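Members of the Brurunholm Foresight Institute may propose a candidate for any of its advisory boards at any time of year. Proposals are read in the order in which they arrive. Please follow the steps set out on this page, as incomplete papers are returned to the proposer.

## Before you begin

1. Ask the candidate for written consent. An email is enough.
2. Check the register of current advisers. A person may sit on no more than two boards.
3. Choose the board whose remit is closest to the candidate's work. If you are unsure, write to Inese Pētersons at the advisory office.

## Preparing the proposal

Complete form 15 in full. The supporting statement must not exceed 229 words and should explain what the candidate would bring to the board's present programme. A list of publications may be attached but is not required.
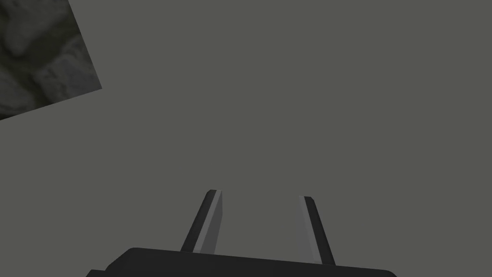

The form must carry the names of two seconders, neither of whom may work in the same department as the candidate. Seconders confirm their support by replying to the message they receive from the office. Unanswered requests lapse after 20 days and must then be sent again by the proposer.

## Submission and decision

Send the form and the candidate's consent to the office as one file. The chair of the board, at present Norbert Gajdoš, circulates it to members, who have 44 days in which to comment. A simple majority is required.

Successful candidates are asked for a short biography and a portrait for the website. Appointments run for three years and are announced in the October bulletin. Unsuccessful proposals may be submitted again after one year, using a new form.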